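Chapter 5
Setting and Pinning Long Hair

Formal styles fail most often at the base. Before any section is curled or pinned, the hair must be clean, fully dry, and free of conditioner residue. This chapter covers sectioning, heat setting, and pin placement for hair below the shoulder. Product handling is treated first. 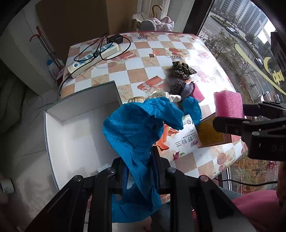 Figure 5.1 Blue plastic bag over a table with a patterned cloth; power strip and adapter behind.

Divide the hair into a crown section, two side sections, and a nape section. Set the iron to 343 °F for medium hair. Fine hair needs less heat. Roll each curl to the scalp, clip it, and let it cool before release. Jaunzems calls this interval the rest.
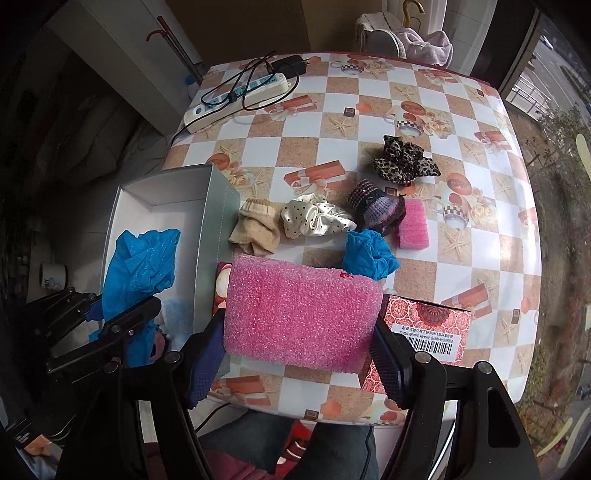 Figure 5.2 Pink foam sponge at the table edge, with the blue bag in an open white tray.

Pins are inserted against the direction of the roll, then turned flat. Crossed pins are used only at the nape. Section 5.1 begins with the crown.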